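Braided cord basket, two-tone: keeping the rim from folding in

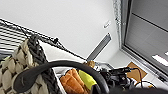
Skeledora Fiber Club, Baskets and Containers board

flistitz_k
Posted 2022-04-11
Chunky braided cord, cream with a charcoal band. Mine is the large size and goes under the window next to a white bin. The rim folds inward after a few days of use. Base is fine. I would like to stiffen it without a liner. Has anyone run wire through the top row?

Tomar17
Yes. Galvanized wire, 2 mm, fed through the braid in the top row only. Overlap the ends by 3 inches and tape them before you close the braid. Mine has held since December.

evden_b
I would not use wire. It shifts in a loose braid and the end works its way out through the loops. Polypropylene tubing does the same job and can be washed.

Tomar17
Tubing of that diameter is visible from the side. On the cream loops it shows as a hard line. Taped wire does not move.

evden_b
Depends on the tape. Mine came unstuck at the first wash.

flistitz_k
Washing matters. It holds toys, mostly play food, and gets cleaned often. Does the charcoal bleed into the cream?

evden_b
Cold water, no soak, dry it upside down over a bucket. I had no bleed. If the cord is cotton, test one loop first.

loopgauge
Second row down, not the top one. A stiff top row tips outward when you lift by the rim. I used tubing there, almost 2 yards for a large basket. Measure yours before cutting.

Tomar17
Second row leaves the rim itself soft, and that was the complaint.

flistitz_k
I will try tubing in the second row and go to the top row if it still folds.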